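How to watch a robot demo without being sold to

Get to the Wernau open day before the crowd does and stand at the side of the table. From the front you mostly see plates.

1. Ask who set the objects out, and whether the spots are marked.
2. Ask for a swap. Have Macarena Soler's team trade two plates, then run it again.
3. Ask for failures. I was told 200 runs and no drops – I would want the log.
4. Time one full sort yourself. Mine took 84 seconds, pauses included.
5. Find out if a person is steering. "Autonomous" gets used freely at these things.

Write the answers down before you take a brochure. 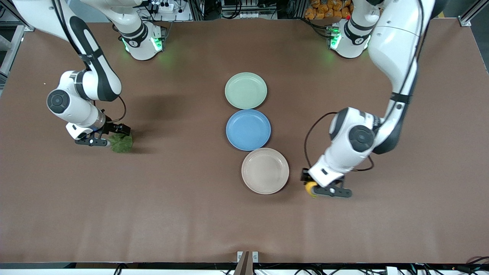
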